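**Retention** (also *retainage* or *holdback*) is a sum kept back from each payment made under a building contract. The employer holds the money as cover against unfinished work, defects, or the contractor leaving the job. It is normally released in two parts, one when the works are fit to be used and the other when the period for putting right defects has ended.

Retention is distinct from a performance bond. A bond is a promise by a third party, usually an insurer or a bank, to pay if the contractor fails. Retention is the contractor's own earned money, held by the party that owes it.

## Terms

The following words are used in most standard forms, though the exact labels differ.

- **Retention percentage**: the share of each interim payment that is held back.
- **Retention limit**: the most that may be held at any one time, often set as a share of the contract sum.
- **Practical completion**: the point at which the works can be taken over and used, apart from small items.
- **Defects period**: the time after practical completion in which the contractor must return to mend faults.
- **Final certificate**: the document that closes the account and frees any money still held.

## Method of calculation

The percentage is applied to the gross value of work done to date. Earlier payments are then taken off to reach the sum due. On a valuation of 2000 with a rate of 2 per cent, the amount held is 40 and the contractor is due 1960, less anything already paid.

Because the sum is worked out afresh on the running total each time, an error in one valuation is corrected by the next. Contracts that apply the percentage to each payment on its own can drift from the intended figure if work is later revalued downwards.

Materials stored on or off site may be included in the gross value. Some forms apply retention to them at the full rate, some at a lower rate, and some leave them out. Sums for price changes, loss and expense, and tax are often left out as well.

## Release

The first part, usually half, falls due at practical completion. The rate applied to later valuations is halved from the same date. Where the works are handed over in sections, each section carries its own release, and the contract should state the value given to each one. If no value is stated, the parties have to agree a split, and this is a common source of delay.

The second part falls due at the end of the defects period or when the listed defects have been made good, whichever is later. A contractor is normally expected to apply for it in writing. Many small sums are never claimed, as the firm's staff have moved to other jobs by the time the date arrives.
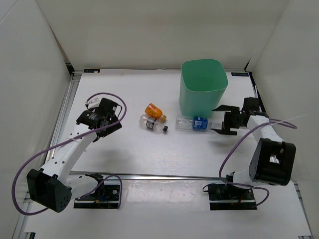 In a comment on the release rules, Remari objected that the phrase "whichever is later" gives the employer too much room, as a single loose hinge can keep the whole of the second part out of the contractor's hands. The comment proposed that the sum kept after the end of the defects period should match the cost of the items still open, with the rest paid at once. Some contracts already work in this way. The person certifying payment puts a price on each open item, adds an allowance for bringing in another firm, and frees the balance.

The drawback is the added work of pricing. For a short list of minor faults, the cost of the exercise may be more than the sum in dispute, and the parties may prefer a fixed date.

## Subcontracts

A main contractor who is subject to retention will generally hold the same percentage from its subcontractors. The dates do not always match. A groundworks firm may finish in the first weeks of a long job and then wait until the whole building is complete before the first part is paid.

Three approaches are in use:

1. Release is tied to completion of the main works.
2. Release is tied to completion of the subcontract works, with a separate defects period.
3. Release is made on a fixed calendar date written into the subcontract.

Under the first approach the subcontractor carries the risk of delay caused by others. In some legal systems, terms that make payment depend on events under another contract are limited or have no effect.

## Insolvency

If the holder of the money becomes insolvent before release, the position depends on how the money was kept. Where it was mixed with the holder's general funds, the contractor is usually an unsecured creditor. Where it was placed in a separate account under a trust, the money is normally outside the holder's estate.

A clause stating that retention is held on trust may not be enough by itself. The money has to be set apart so that it can be identified. A contractor who wants this protection should ask for written proof that the account has been opened, and should ask early, as a court may refuse to order it once insolvency has begun.

## Alternatives

A **retention bond** replaces the cash. The contractor is paid in full and the bond provider agrees to pay up to a stated limit if defects are not put right. The limit commonly falls at practical completion in step with the retention it replaces. The premium is borne by the contractor and may appear in the tender price.

Other methods include a separate account run by a third party, a parent company guarantee, and a larger performance bond that runs to the end of the defects period. Contracts for small works may dispense with retention altogether.

## Record keeping

Each party needs a schedule of sums held, with the contract reference, the rate, the dates of both releases and the date of each application. A sample entry is given below.

| Item | Entry |
|---|---|
| Project | Cliltwood, drainage works |
| Gross value | 2000 |
| Rate | 2 per cent |
| Held to completion | 40 |
| Released at completion | 20 |
| Balance | 20 |
| Notice to apply | 60 days before end of defects period |

The schedule should be checked against the final account before the last certificate is issued.

## See also

- Performance bond
- Interim valuation
- Defects liability
- Payment notice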